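Provex Open Day — hand-held gripper demo, README

Home | Notes | Clips | Visits | Contact

Quick readme for the open day folder. Wrote most of this on the bus, will tidy later. Covers the fruit demo on Sat 17 August only — the July visit has its own folder and its own mess.

What it is: short clips from the fruit station. A person holds a gripper in the hand, works the jaws, picks up a piece of fruit. Camera rides on the gripper. No arm, no base, no cables to a rack. Visitors got to try after Dinesh Negi had gone through it a couple times.

Who: Dinesh ran the station. Sofia Gkikas did the talking. Veikko Lindqvist on file copying and batteries. Visitors came in groups of 4, plus a few walk-ins who just stood there and asked good questions.

The task as given to visitors:

- start with the jaws open over the fruit
- close on one piece, big orange first
- lift, hold, place on the plate
- open, back off, stop

Simple enough. The big orange is the easy one, lots of surface for the pads. Small stuff is where people slow down. 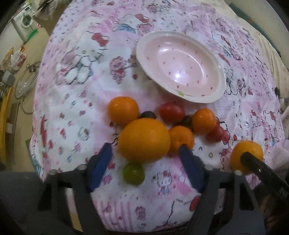 Each group had 9 minutes at the table. Too short. Next time longer slots and fewer groups, Sofia already said so twice. Most of the time went on getting people to stop squeezing — they see jaws and they clamp. Dinesh's line was "hold it like you'd hold it for a kid" and that worked better than anything on the handout.

Clips: 48 kept. Recorded over 60 but we dropped the ones with faces too close, plus a few where the recording was started late and the reach is missing. If you need the dropped ones for some reason ask Veikko, he has not deleted them yet.

Folder layout:

- clips/ — one file per attempt, plain numbering
- notes/ — typed up from paper, some handwriting was a guess
- consent/ — NOT in the shared copy, don't ask
- extras/ — stills, sign-in sheet template, the handout

Labels in the notes are loose. "orange" can mean any of the orange citrus, big or small. "tomato" and "red" are the same thing, two people typing. The dark ones went in as "grape" or "dark", same story. I started fixing it and ran out of time, so search for both words.

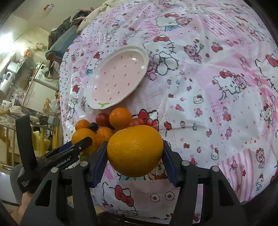
Eetu Nieminen asked for success marks on every clip. There is a column, done by hand, one pass, one person (me). Treat as a rough guide. What I counted as a success: fruit is on the plate and stays there when the jaws open. A piece that rolled off after got a no. A piece that got put back on the cloth on purpose got a blank. Blanks are not failures, please don't average them in, Eetu did and got a very sad number.

Known problems:

- ceiling light gets into some views, exposure jumps when the gripper turns
- the cloth pattern is busy, fine for people, rough on the segmentation script
- shiny spots on the plate, the script from Beyene reads them as objects sometimes
- audio is on for a few clips, room noise and talking. Strip it before sharing
- clock on one unit was off, so dont sort by time across units

Liviu Nedelcu is redoing the time offsets. When his file lands it goes in notes/ and this line goes away.

Handling stuff for anyone running this again: wipe the pads between groups. Citrus oil builds up and the grip gets slick. Bring more fruit than you think, a tomato lasts maybe a dozen grabs before the skin goes. Put the plate past the fruit, away from the visitor, so that they have to lift and move over instead of dragging. Spare batteries on charge from the start and not at lunch (we learned).
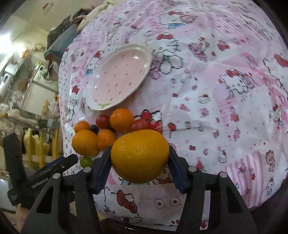
Can I train a policy on just this folder?

You could try, but it's small, and most of the people in it had never touched a gripper before that day. Better as an add-on to the Mostum set, or as a test of how a model copes with beginners. Keep the visitor clips and Dinesh's clips apart if you do, his are much smoother and they will pull everything.

Use: internal and partner groups for now. Parent has a copy. Anyone else, write first and say what it's for. If you publish a clip, send us the link, no special wording needed.

To do:

- merge the two fruit word lists
- Liviu's offsets
- second person on the success column, ideally someone who wasnt there
- resize stills in extras/
- ask Sofia for the final handout, the one in the folder is a draft with her comments still in it

Questions to Veikko for files, Sofia for visits. I'm away for a bit and slow to anwser.

Related
July visit — folder notes
Handout draft, fruit station
Mostum set — short readme
Pad cleaning and spares list
How we book open day groups

© Provex | Contact | Back to top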